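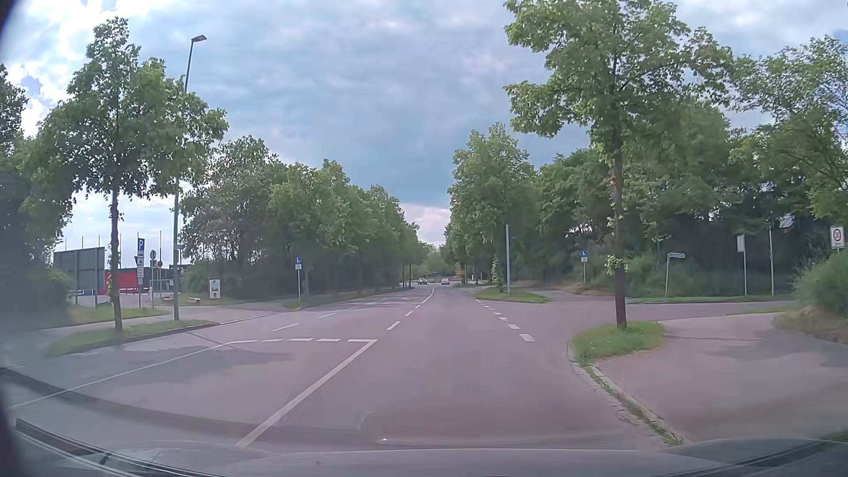

Fig. 1. Road markings ahead, seen over the hood.

Notes for Unit 4: How We Pay Attention
Instructor: Amna Khattak

Welcome back, everyone! We ended last time with a lively argument about whether anyone can really do two things at once (Ayodele, I haven't forgotten your question about knitting), so let's pick it up there.

Selective attention means giving some of what reaches our senses more processing and letting the rest slide by. Think of chatting at a noisy party and suddenly hearing your own name across the room. Older filter theories have trouble with that one, and Treisman's idea of attenuation, where the unattended channel is turned down but still running, handles it more comfortably.

For next time, please read chapter 7 and jot down one moment when your mind wandered and what brought it back. A few lines is plenty, and do bring them to class!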